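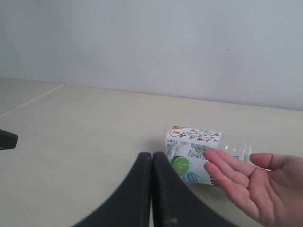 Bench two, wrist camera: bottle on its side, fingertip on the label.

Yilma Users Forum > Faults and Safety > Arm moved with a hand on the bench

tekle_admasu
We had a fault at Trumthorpe in January and I'd like to know if anyone else has seen it. Small arm on a Brernholm controller, Plaltmont two-finger gripper, Yilma running the cell. The job is plain pick and place on drink bottles, lying down or standing. When the gripper misses or knocks one out of reach, the operator presses hold on the pendant, reaches in, puts the bottle back and presses resume.

On cycle 2,863 the operator pressed hold and the amber light came on. She reached in to turn the bottle, and the arm started its approach without anyone pressing resume. The gripper was closed and it came down 20 mm before she got her hand out and hit the emergency stop. It touched the side of her finger. No injury, no mark, but she was shaken and I've taken the cell out of use.

The log shows hold on, then hold cleared 30 seconds later, source "system". There's no button press between the two. Has anyone had a hold clear itself?

p_parsons
Glad she's all right. Which version of Yilma? There's a setting called hold timeout in the cell file. If it's set to anything other than zero, the hold ends when the time runs out and the task picks up where it was. Ours came with it set to zero but I've seen cell files where it wasn't.

tekle_admasu
Just looked. It's set to 30. None of us remember setting it. The cell file was copied from an older bench when we set this one up, so it probably came over with that.

nuanchan_k
Then that's your fault found. The software did what the file told it to do. I'd set it to zero, run it with nobody near the bench, and put it back into use.

abrehet_wako
I don't agree with that at all. The timeout explains why it moved. It doesn't explain why somebody's hand was in reach of a powered arm with only a software hold between them. Hold on the pendant isn't a safety stop. The Brernholm manual says so in the section on operator access. If people are putting their hands in, it needs to be on the protective stop, with the drives off.

nuanchan_k
In theory, yes. In practice, people resetting a bottle every few minutes are not going to wait for the drives to come back each time. They'll find a way round it and you end up worse off. It's a small arm with the force limit turned down. It touched her finger and left no mark.

abrehet_wako
It left no mark because she was quick and it was coming down slowly. Have a look at the picture at the top. The hand is right up against the bottle and the gripper is just in front of it. If you catch a finger between a closed gripper and the table, the force limit only helps if somebody has tested it for that. Tekle, has anyone measured it?

tekle_admasu
No. We set the limit from the menu and left it there. I take the point.

p_parsons
I'm somewhere between the two of you. We reset by hand all day as well and we use the protective stop, but we wired a separate button for it on the front edge of the bench, next to where your hand goes. Restart takes a few seconds. People grumbled for a week and then stopped. The button is a latching one, so the arm can't restart until you pull it out again.

nuanchan_k
That I could live with. My objection was to walking round to the cabinet every time, which is how ours was first set up.

nuria_kumsa
We had the same thing on a different cell, so check your other files as well. I searched ours for the timeout and found it set to 73 on a bench that hadn't been used since it was moved. Also, on our version the amber light doesn't change until the arm is already moving. You get no warning from it. I reported that to Yilma support and they've logged it, no fix yet.

tekle_admasu
Thanks Nuria, that matches what she told me. She said the light was still amber when it started down. I had assumed she'd missed it, so I owe her an apology.

nuanchan_k
Right, that's worse than I thought. If the light is late then I wouldn't run it on hold either, even with the timeout at zero.

tekle_admasu
Update. Timeout is zero on every bench now and I've locked that part of the file. Bench two stays off until the latching button is in. I've asked for the loan of a force gauge so we can test the closed gripper against the table — will post the readings when I have them. Pauline, did you wire your button into both safety channels or just the one?

p_parsons
Both. If you only use one, the controller reports a mismatch and won't reset. I'll send you the drawing tonight.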